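Cellule Nokis, bras n° 2 : contrôle avant campagne de saisie
Projet Pivberg, lot « préhension sans modèle d'objet »
Date : 27 janv. 2020
Liste utilisée : Rinik, version de juillet

1. Arrêt d'urgence, test depuis les deux postes : OK
2. Zone au sol dégagée, marquage lisible : OK
Commentaire : repasser un coup d'adhésif côté porte, ça se décolle.
3. Vitesse limitée en mode apprentissage : OK
4. Serrage des vis de la bride : OK
5. Câbles du poignet, jeu suffisant en rotation complète : À REVOIR
Commentaire : rien de bloquant, mais j'aimerais un collier de plus avant les essais rapides.
6. Caméra de profondeur, fixation et étalonnage : OK
Commentaire : très belle surprise, l'étalonnage de la semaine dernière tient parfaitement !

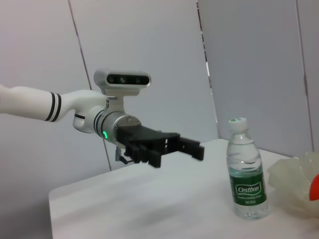 Pince ouverte devant la bouteille Cestbon, voyant vert allumé au poignet.

7. Force de serrage plafonnée à 12 N : OK
8. Objets d'essai conformes à la liste (bouteille fermée, sachet souple, pas de verre) : OK
Commentaire : le plastique transparent reste le cas le plus intéressant de toute la série. La profondeur y est pleine de trous, et c'est justement là que la méthode Mthembu se distingue : elle choisit le point de saisie en combinant plusieurs vues prises pendant l'approche. Sur les 2 052 essais de la première campagne, 1 539 saisies réussies, soit les trois quarts, tous objets confondus. Pour une politique entraînée sans un seul modèle 3D, je trouve ça formidable !
9. Journalisation des efforts et des images synchronisée : OK
10. Pause de refroidissement toutes les 60 minutes, minuterie active : OK
11. Procédure en cas de fuite d'eau affichée près de l'armoire : NON
Commentaire : à imprimer et à plastifier. Essais avec liquide suspendus jusque-là, on commence par les sachets.

Avis : mise en service autorisée avec réserves (points 5 et 11). Nouveau passage sur ces deux points avant la série bouteilles.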